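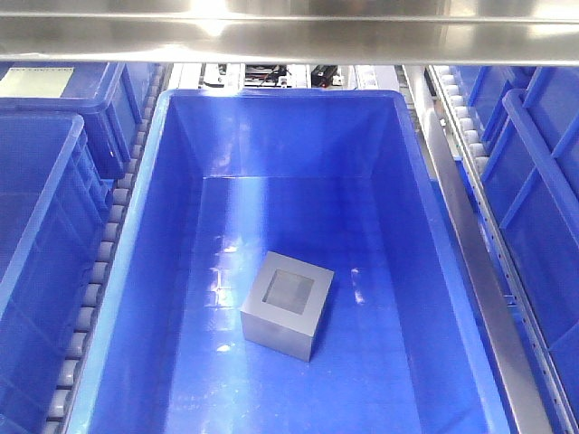 Ticket: pick examples drop out of the training set after upload
Project: Okelberg bin picking, station B
Opened by: Marcelle Lebrun
Assigned to: Florian Bodin
Priority: high
Status: resolved

Marcelle Lebrun, 9:10 AM
We're losing good examples somewhere between the cell and the training set, and I'd love help finding out where. Last night's batch went up with 1000 attempts in it and the curated set only took in 20. The uploader log is clean and the files open fine on my machine. The filter gives every rejected attempt the same reason, "no target found at start." But there is a target! A single gray cube on the floor of a blue bin is about as friendly a starting view as we ever get, and the filter throws those out along with everything else. Could somebody who knows the Votia filter take a look before we run another night like that?

Florian Bodin, 9:42 AM
Taking this one. Can you tell me which version of the filter config is on the station, and whether the batch has both parts bins and cubes in it or just cubes? Please don't delete the rejected attempts. They stay in the holding folder until somebody clears it by hand.

Marcelle Lebrun, 9:50 AM
Just cubes. Config is the one Dorian pushed when we moved over to the new bins in August. Nothing deleted, they're all in holding.

Florian Bodin, 10:35 AM
OK, first findings. I pulled 8 rejected attempts and ran the filter on them one at a time with the debug overlay turned on. It finds the bin in every one, no trouble at all. Then it looks for anything on the bin floor that stands out, and it does pick up candidates, but it scores them all as "reflection" and drops them. So the target search is running. It's the step after it that kills us.

I tried these, in this order:

Raised the exposure in software on the saved images. Worse. The glints on the floor got bigger and two of them merged with the cube outline.
Lowered the exposure. A little better, 2 of the 8 pass.
Turned the reflection check off completely. All 8 pass, but so do the empty-bin attempts I threw in as a control, so we can't leave it like that.
Put the reflection check back and cropped out the steel bar along the top. No change, which surprised me. I was sure the glare on that bar was the culprit.

Dorian Tanguy, 11:05 AM
Oh, this is a fun one. I think I know what it is. The reflection check compares the brightest patch of a candidate with its border. If the middle is much paler than the edge, it calls it a glint. That was a great trick for the old solid blocks, which were the same gray all over. The cubes you have now have that paler square set into the top with a wide darker border around it. To the check, that's a textbook glint!

Florian Bodin, 11:20 AM
Yes!! That matches the overlay exactly. The rejected region is the top face each time, and the two sides get dragged out with it. I never would have looked there, I was busy blaming the lights.

Anatole Riviere, 11:48 AM
Jumping in from the training side. Please don't fix this by loosening the brightness ratio. We did that on the Maillard cell and let in a pile of attempts where the target really was a streak of light on the bin floor. The model learned to reach for shiny plastic, with great confidence. Can you use shape? The inset has straight edges and square corners and the glints don't.

Florian Bodin, 1:15 PM
Shape works really nicely. What I changed:

1. The reflection check now skips any pale patch that is close to square and fully enclosed by a darker border.
2. The border has to be at least 4 pixels wide on every side. Small glints sometimes have a thin dark ring from image sharpening, and this keeps them out.
3. The ratio is back where it was before I touched it.
4. New config is saved next to the old one with "inset" in the name. The old one is still there for solid blocks.

With that, all 8 of my samples pass and the empty-bin controls are rejected again. Marcelle, could you rerun the whole holding folder? Restart the Zostlow worker first or it will keep using the config it has in memory. I lost ten minutes to that.

Marcelle Lebrun, 2:40 PM
Restarted and rerun. 940 of the 1000 are in! I looked through the 60 that still fail and they're fair rejections: cube tight against a bin wall with part of the top hidden, plus a handful where the arm was still over the bin when the start image was saved. I can live with every one of those. So happy not to have to collect that night again.

Anatole Riviere, 2:55 PM
Lovely. Keep those wall cases in a folder of their own, please. They're hard picks and I want them labeled by hand. The set needs more of them and we have plenty of easy ones from the middle of the floor.

Marcelle Lebrun, 3:02 PM
Done, folder is "wall_hold". For the late arm I'll open a separate ticket, it looks like a trigger timing thing.

Florian Bodin, 3:10 PM
Closing. Added the empty-bin controls to the filter's test set, along with the 8 cubes, so the next config change gets checked against both. Target for the Okelberg set is still 4000 accepted attempts, and tonight's run can go ahead on the new config.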